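Narnholm's cup arm gets new finger pads and a quieter cable

24 February 2022

I dropped in at the Narnholm lab to see how the cup-serving arm was getting on after its tune-up, and I stayed a lot longer than I meant to. (Blame the people, they love to talk about this stuff!)

If you missed the last update, this is the single arm that sets drinks out on a table. Ebere Amadi looks after it these days, and she'd spent most of the week chasing one annoying problem: cups slipping a little in the grip and ending up crooked when they landed. The old finger pads had gone shiny from use. They still looked fine to me, but she ran her thumb over one, made a face and dropped it in the bin.

The new pads come from Janmont, and swapping them is a small job. You power down the gripper, back out 2 screws per finger, clean off the old glue and press the new pad on square. Ebere says the cleaning is where people get lazy. She goes over the metal twice with a lint-free cloth and won't let anyone touch it after that. Then the gripper has to learn its closed position again, so the software knows how thick the new pads are. Skip that and it squeezes paper cups like it's mad at them.

After the pads came the grip force. Do-yoon Ki was on the laptop for that part, nudging the number up and down while Ebere called out what she saw. They went through 123 pickups before they agreed on a setting, and I'm told there was an argument at 4 in the afternoon that only ended when the snacks came out. 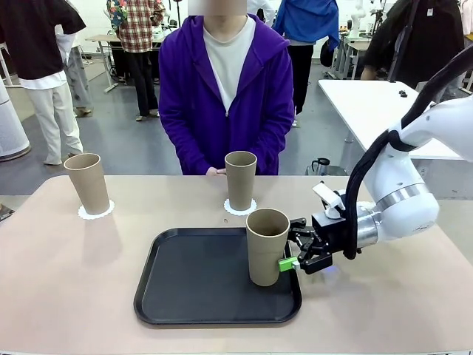
The arm with a paper cup at the tray. Two more cups stand on doilies across the table.

The doilies are my favorite part of the whole setup, I have to say. They're the placement spots, and Aminu Adeyemi picked them out himself. He wanted something you could shift by hand between runs without peeling up tape every time, and they look pretty nice under a cup, too.

The other thing that got attention was the cable. It had been rubbing at the wrist whenever the arm reached for the far side, and you could hear it - a sort of dry squeak that drove everyone up the wall. Abimbola Yusuf took the ties off, gave the bundle more slack and ran the wrist slowly through its full turn to check that nothing pulled tight. Then she did it all over again with the arm stretched out. The squeak's gone!

She also rechecked the sensor on top of the gripper, which has to be lined up again any time somebody works that close to it. That took 3 tries, and a fair bit of muttering.

From here on the pads go on a regular schedule, with a quick wipe before each session and a proper look at the wear every month. There's a paper log taped inside the cabinet door for it, and Ebere has already filled in the first line. A spare set of pads is on order.

The next round of runs is planned for April, with taller cups if the supplier comes through. I'll be back for that one, and I'm bringing the snacks.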